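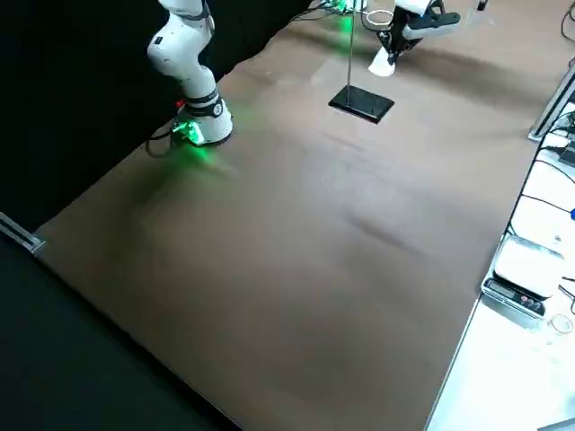
The Return of the School Laboratory

When the Dambrauskienė Upper School reopened its science wing in November, it did so without a ceremony. The first class began at 8 a.m., and by the end of the morning two groups of students had completed the titration exercise that their predecessors had only read about in a textbook. For 19 years the rooms had served as storage and, later, as a place to hold written examinations.

The change is part of a wider effort by the Warnent school district to restore practical chemistry to the ordinary timetable. Under the program, every student between the ages of 13 and 16 is to spend one double period each week on experimental work. The district has set aside funds for 49 classrooms, of which Dambrauskienė's were the first to be completed.

Urmas Pētersons, who heads the district's office for science teaching, describes the decision as a correction. "We had allowed practical work to become a reward for the strongest students," he said. "It was offered at the end of the year, if time remained. A subject cannot be taught in that way."

The reasons for the decline are familiar to teachers in many districts. Insurance became more costly, technicians retired and were not replaced, and examinations came to favor questions that could be answered from a diagram. Schools that kept their laboratories often kept them locked.
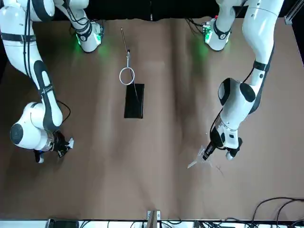
Equipment has proved a smaller obstacle than the district expected. Most of what a beginning class requires has changed little in a century, and much of it can be repaired in a school workshop. A thin metal rod with a wire ring at the end of it remains a familiar sight on the bench, and a student who learns to set one at the correct height has already learned something about patience. The district's supplier, Nikano, delivered 2,000 pieces of glassware over the summer, and the first breakages were recorded within a week.

Training has required more attention. Many younger teachers completed their own schooling without regular laboratory work and were reluctant to supervise a full class. Žydrūnas Ķēniņš, a chemistry teacher at Dambrauskienė, now leads an evening course for colleagues from across the district. Participants carry out each experiment themselves before they teach it - including the ones that tend to go wrong.

"A failed result is a good lesson if the teacher has seen it before," Mr. Ķēniņš said. "If the teacher has not, it becomes a long afternoon."

Assessment is still under discussion. The district intends to give credit for laboratory notebooks, which would be marked twice a year, but has yet to settle how much weight they should carry beside the written paper. Proposals from the schools will be considered in the spring, when the next group of classrooms is due to open.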